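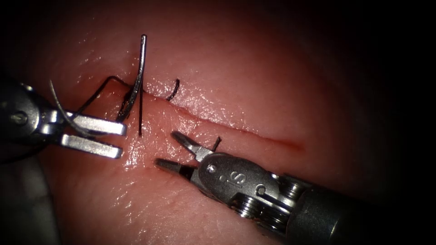
Habibur Kumarasinghe
Controls and wiring, Emholm shared workshop

Speaker notes, two-arm suturing build. 40 minutes with questions at the end.

Start with the rack. Two arms, each ending in a surgical instrument, and a camera fixed beside or above the workspace. The instruments are cable driven. All the motors sit at the back end of the shaft, and everything forward of that is pulleys, pins and cable. We did not make the instruments. We made what holds and drives them, and the software that decides where the tips go.

Say early: this is a bench build for tissue pads. It has no clinical purpose and we are not seeking one.

Drive boxes. First version was printed at Emholm and flexed under load. Second version was cut from plate by Vasanthi Karunaratne, who also did the shaft mounts. Show the bracket if the table is close enough. The motor controllers are on a board we call Drosia, 17 revisions so far, most of them connector changes. The control loop runs at 400 Hz. Going faster gave us more noise on the current reading and no better tracking at the tip.

Cable stretch. Spend time on this, as it is where the questions come from. The encoder reads the motor and tells you very little about the jaw. On a reversal the motor turns and the wrist stays put until the slack is gone. We keep a separate table for each joint and re-measure it in March and whenever a cable is re-tensioned.

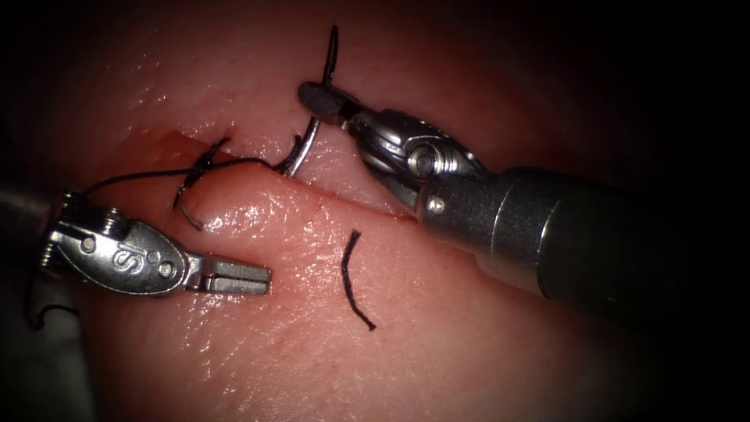 The needle is the hard part to drive. It is curved, so the tip has to follow its own arc through the wound edge. If the wrist translates when it should rotate, the tissue gets dragged and the hole opens up. Brorkerlow is the planner that works out the arc from the grip point and the needle radius. It assumes the grip is square to the needle. When that is wrong, the whole path is wrong, and the only cure we have is to let go and grip again.

Handover between the arms. One releases only after the other has closed. Closed is judged from motor current - not ideal, as a thin needle and an empty jaw look much the same on worn cables. 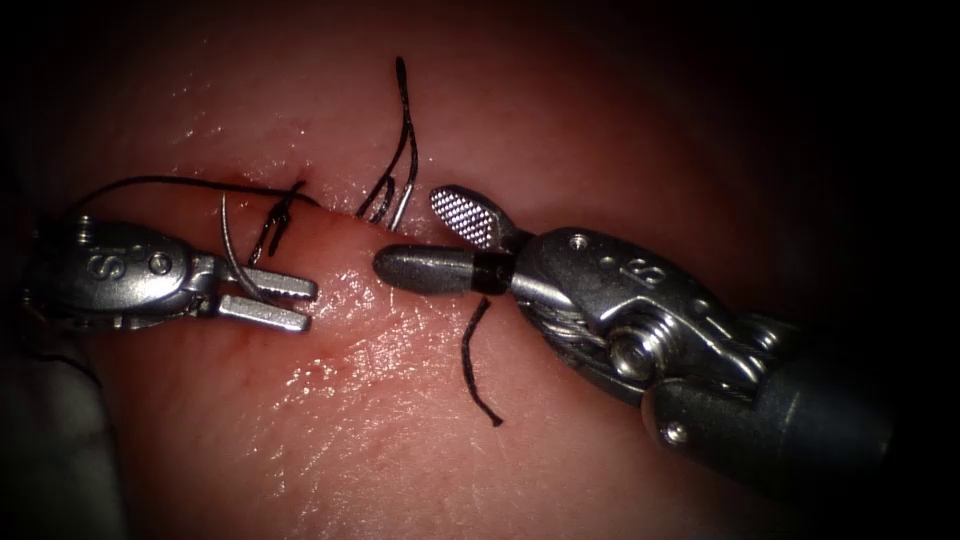 Thread is handled badly by the software. It has no model of where the thread goes. The black thread gives decent contrast against the tissue, but wet glare breaks the line into pieces and the tracker then joins the wrong pieces. Cross-polarised lighting is next on the list. Old tails near the line get picked up as live thread too, so trim short.

Calibration: camera to left arm, camera to right arm, then left to right as a check. Brzozowska is the script for this. Run it after anyone moves the bench.

Slide 17 is the parts list. Leave it up during questions.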